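Inside Brandham's episode checker: "We wanted to stop throwing away good data"

Brandham writes software that most people in robotics never see. The team's main product is a checker that reads recordings made with handheld grippers and decides which ones are fit for training a manipulation policy. We spoke with the engineer who leads the work at the company's Jelmont office, on a Thursday between recording sessions.

The engineer asked to be quoted by role only. The job, as she describes it, begins after the operator puts the grippers down.

"You get video, a pose track for each hand and the jaw opening over time," she said. "Those have to line up. If the jaw signal is late, the policy learns to close on air."

The first version, called Rashti, was a set of fixed rules. It rejected any episode in which tracking dropped out for even a moment. Of 2,787 episodes in the first large batch, it kept fewer than half.

"A lot of those were fine," the engineer said. "The tracker had lost one hand while that hand was waiting. Nothing was happening there. We wanted to stop throwing away good data."

Its replacement, Grandov, splits each episode into phases such as reach, grasp, move and release, then scores them separately. A dropout during a grasp still fails the episode. A short one while a hand is idle is filled in and marked, so whoever trains on the data can leave it out.

Two-handed tasks have been the hardest part. Putting shoes on a rack is one the team returns to often. Each hand may start at a different time, and the phases overlap.

"We used to force both hands onto one timeline of phases," she said. "Now each hand has its own, and a third track says when they depend on each other. That took over 13 weeks to get right, and most of it was arguing about labels."

Plain surfaces are another problem. A white table gives visual tracking little to hold on to, and the error grows when the operator leans in close. Grandov compares the two gripper poses against each other and flags any jump that an arm could not make.

The current release runs 16 checks on each episode. The engineer would like to cut that number. Two of them almost never fire, and she suspects they cover the same fault.

Next on her list is feedback during recording, so an operator hears a tone when tracking gets weak. A test build is due in April.

"Right now they find out the next morning," she said. "By then the table has been set up for something else."

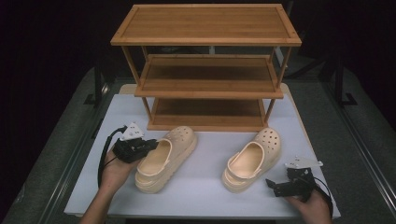 A two-handed shoe rack task with handheld grippers.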